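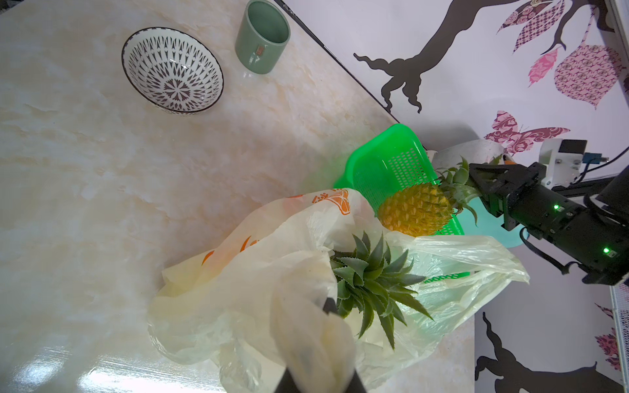
Unpacking the shopping is one of those jobs most of us do with half a mind on supper, and I had never given it a moment's thought until I spent a wet afternoon with the people at Brandão, a small research outfit who have given it a good deal more than a moment. Their interest is in what a pair of robot arms can learn simply by being shown, over and over, how a thing is done. A pineapple is a lovely awkward customer for this sort of work, all knobbles and spikes, and when one arm has it by the crown end over a green basket while the other still has a pinch of the plastic bag, with a second crown poking out of the top, you begin to see how much your own two hands sort out between them without ever troubling you about it.

The method goes by the name of Drusulance, and the idea behind it is kinder on the ear than the name. Older systems tended to plan each arm more or less separately and then check that the two wouldn't bump. Drusulance treats the pair as one body with one plan, and it guesses a short stretch of movement ahead, throws most of that guess away and guesses again. Bags are the reason for all the throwing away – a bag never sits the same way twice, and a plan made two seconds ago may already be about a bag that has slumped over.

The team began in July with 427 demonstrations, every one of them guided by a person, and I was told (with some feeling) that the first 70 had to be done again after a change of gripper fingers.
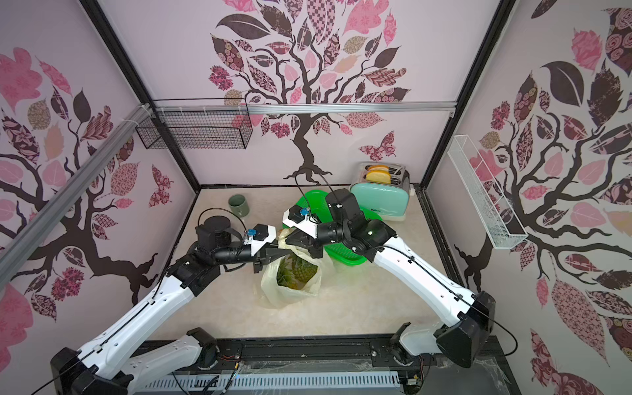

Why use two arms when one could reach into the bag alone? Because a loose bag tends to travel along with whatever is being pulled out of it, and a second arm can hold the plastic back while the first one lifts.

What pleased me most was a result the team nearly left out of their write-up. They trained one version on all the demonstrations and another only on the ones where something had gone a bit wrong and been put right – a slipped grip, a handle folded over the opening. Over 600 trials the second version did very nearly as well, on far less material, and it was much the better of the two at recovering from a fumble. Their partners at Ilulik have since repeated the comparison with net bags and found much the same, though paper ones still tear more often than anybody would like.

The next round is planned for Akulport, where there is a larger workshop and, I gather, a better kettle. They want to try heavier shopping there, tins and bottles and the like, and to see how the method copes with a bag packed by somebody in a hurry.

Research & Making

Search this site Type a keyword Go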